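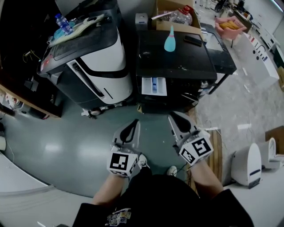
Karabo Mokgethi reckons you can't judge a gripper until your forearms are sore, and wanted that at the top of this release. Fair enough! I'm Radwa Berrada, I run hardware trials at Luvstead, and my forearms agree.

9 Jul 2023 – Luvstead has wrapped up its side-by-side trial of two hand-held grippers, the Palotov and the Birov. We've been at it since February (longer than I promised, sorry Nobuhle) and logged almost 4,000 grasps on household jobs, mostly laundry.

My favourite is the Palotov. It's kinder on the wrist over a long session, and swapping the finger pads takes 11 seconds once you've got the knack. The Birov tracks better when you turn quickly, so Vilgot Halvorsen won't hear a word against it.

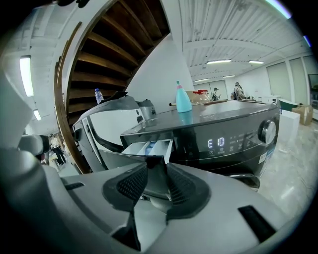
Mesh-covered finger pads in front of the washer, detergent drawer partly open. Photo: Luvstead

We'll put the full notes up on our site, all 67 pages of them, grumbles included. Labs wanting to borrow a pair can write to Niilo Laaksonen at the Luvstead trials desk. Please tell him which arm and controller you're running!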